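Presse > Mitteilungen > Wohnen und Verbrauch

Suchbegriff eingeben Suchen

Mieterbund Brostmont bezweifelt Nutzen der neuen Möbelpauschale

Brostmont, im Januar. Die Wohnungsgesellschaft Luvonbridge will für teilmöblierte Wohnungen künftig 170 Euro Aufschlag im Monat verlangen. Betroffen sind 400 Haushalte. Was sie dafür bekommen, bleibt nach Ansicht des Mieterbunds unklar.

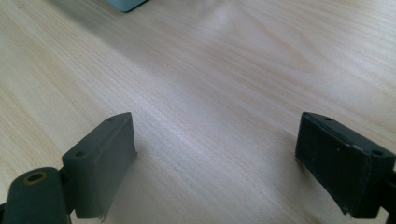
»Von Qualität ist viel die Rede, eine Inventarliste haben wir bis heute nicht gesehen«, sagt die Vorsitzende Grażyna Jasińska. Auch die angekündigte Härtefallregelung liege nur als Absichtserklärung vor.

Der Mieterbund rät, vorerst nichts zu unterschreiben. Fragen beantwortet Benedek Szénási, Durchwahl 785.

Diese Website verwendet Cookies. Einstellungen Alle akzeptieren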